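The Great Cord Sort

I promised in the December newsletter that I would finally deal with the cords, and a few of you wrote back to say you would believe it when you saw it. Fair enough! I've been saying it since we moved into Bircombe, and for most of that time the cords have lived in a big tub under the stairs, where they've knotted themselves into something you could moor a boat with.

Well, I did it. It took a whole rainy afternoon and a good part of the evening, and I had to stop twice to untangle the same phone charger, but the tub is empty and I'm feeling very pleased with myself.

My friend Sylvie Chan gave me the push I needed. She moved over to Prerkgate last year and had to pack up her whole sewing room in a hurry, and she told me the boxes of fabric were easy and the cords nearly finished her off. She had power strips she didn't remember buying, a cord for a sewing machine she sold years ago, and an iron cord with no iron. Her advice was to get every last one out of hiding before deciding anything. Go through the closets, check behind the couch, look in the box with the holiday lights (I found two in there). Then take them to a table with good light and go one at a time.

So that's how I went about it. I kept a damp cloth and a dry cloth next to me, plus a roll of masking tape and a marker, and I made three piles on the floor: keep, recycle, and ask somebody. The ask somebody pile got embarrassingly tall. I own 22 cords with plugs on them, if you can believe it, and at the start I could have told you what maybe half of them were for.

The power strips got the most attention, because those are the ones I'd been a little lazy about. I'd pick one up, run my fingers slowly along the whole cord from the plug to the strip, and bend it gently as I went to look for cracks or soft spots. Then I'd check the slots for scorch marks or anything brown around the edges, and give it a little shake to listen for rattling. Any strip that failed went straight to recycle, no arguing.

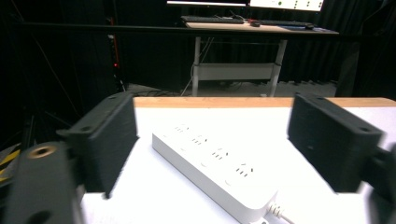
I also wanted to stop buying new ones every time I can't find an old one, so each strip that passed got a flag of masking tape near the plug with the name of the room it belongs to. Sewing table. Desk. Kitchen cart - that one is only for the mixer and the radio, and I wrote so right on the tape. I don't run the space heater off a strip at all, it goes in the wall, and the same goes for the toaster. My dad was very firm on that when I was growing up and I've kept it up.

For cleaning, please unplug everything first and use the dry cloth around the slots. The damp one is just for the outside of the cord, well wrung out, and it's amazing what comes off a cord that has spent years behind a bookcase. I let mine sit out overnight before I put them away, which was probably more than they needed, but the table was free and I was tired.

Storage was the fun part! I had been eyeing some fancy cord organizers from Clirine, but they were $29 for a set and I decided my cords didn't deserve it. I used cardboard tubes from the wrapping paper instead, cut into short lengths. You fold the cord back and forth until it's as long as your hand, slide it into the tube, and write on the outside. I got 16 of them standing up in a shoebox and it looks so tidy that I keep opening the closet to admire it. The long extension cords wouldn't fit, so those are looped and hung on a hook with a strip of old ribbon.

One thing I would do differently is start earlier in the day. By the time I got to the ask somebody pile I was cranky and ready to throw out the lot, and I'm glad I didn't, as one of them belonged to the label maker I'd given up on. It's working again, and so now of course everything in the pantry has a label.

The recycle pile went into a paper bag by the front door, and I'm dropping it off next time I'm out by the Cabrera hardware store, where they have a bin for old cords. If you're local and have a bag of your own, let me know and I'll swing by for it. And if any of you can tell me what takes a gray cord with a round plug and two tiny pins, please hit reply. It's the last one left in the pile and I can't bring myself to let it go.

More from the newsletter
The junk drawer, one year on
Sylvie's trick for folding fitted sheets
What I keep in the hall closet (and what I moved out)
A better spot for the holiday lights
Reader mail: your tangled messes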